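Questions People Ask Me About Painting Old Furniture

I'm Liên Bùi, and I paint tables, dressers and the odd church pew out of a rented workshop in Follwood. I get the same emails over and over (I love them, keep sending them!), so I've put my answers on one page. Last updated 15th November.

Do I really have to sand first?

Yes, but much less than you think. I give most pieces a quick going-over with medium paper until the shine is gone, and then I stop. You don't need bare wood. If you can run your hand over it and it feels a little like a chalkboard, you're ready. Wipe it down twice with a damp rag and let it dry while you go have lunch.

My paint keeps turning pink or yellow in spots. What am I doing wrong?

Probably nothing! Some woods bleed, and old mahogany is the worst for it. The color comes up through paint no matter how many coats you pile on. You need a stain-blocking primer, the stinky kind, and you need to open the windows. I once put five coats of white on a nightstand before I gave up and primed it, and I'm still a bit sore about that weekend.

Can I paint over laminate?

You can. Clean it with degreaser, scuff it, and use a bonding primer. Then leave it alone for longer than feels reasonable. Laminate paint jobs mostly fail when people put the lamp back on too soon.

Brush or roller?

Both, usually. I use a small foam roller for the flat parts and an angled brush for legs and edges. Roll first, then brush out the drips while they're still wet. If you see a drip the next day, leave it until it's fully hard, slice it flat with a razor blade and touch up.

How much paint should I buy?

A quart does a dresser with some left over. A pint is plenty for a side table. Please don't buy a gallon for a coffee table, I have a whole shelf of other people's leftover gallons and I can't take any more.

What's the difference between Shezi and Beno?

Those are the names I gave my two house colors, after my grandmother's cats. Shezi is the darker one, a dusty green with a lot of gray in it. Beno is a soft warm white. I mix them myself in small batches. On my shelf tags Shezi is number 401 and Beno is number 1028, so if you write in for a refill, give me the number and we'll both be happier.

Will cream make my room look yellow?

It depends so much on the wall behind it. Cream next to a bright white wall looks creamier, and cream next to tan can look almost white. Put a painted board up against your wall and check it in the morning and again with the lamps on. A tiny paper chip won't tell you much.
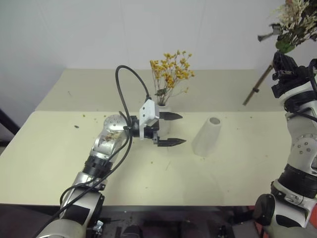

Cream tabletop, plain white wall.

When can I put dishes on a painted table?

Dry to the touch is a couple of hours. Safe for a coffee mug is more like a few weeks, and I know, I know, that's forever when it's your only table. Use placemats, lift things instead of dragging them, and skip the vinyl tablecloth completely while the paint cures (it sticks, and then you'll be emailing me again).

Do I need a topcoat?

On a tabletop, yes. I use a water-based matte one, three thin coats. Oil-based is tougher but it goes amber over pale colors. Bookshelves I leave bare half the time.

Do you take commissions?

I do, though I'm slow. I'm booked until April right now. I deliver in Follwood and as far as Clivmont, and past that you'll need a friend with a truck. Send me the measurements, tell me what's on it now if you know, and mention the stairs. Please mention the stairs.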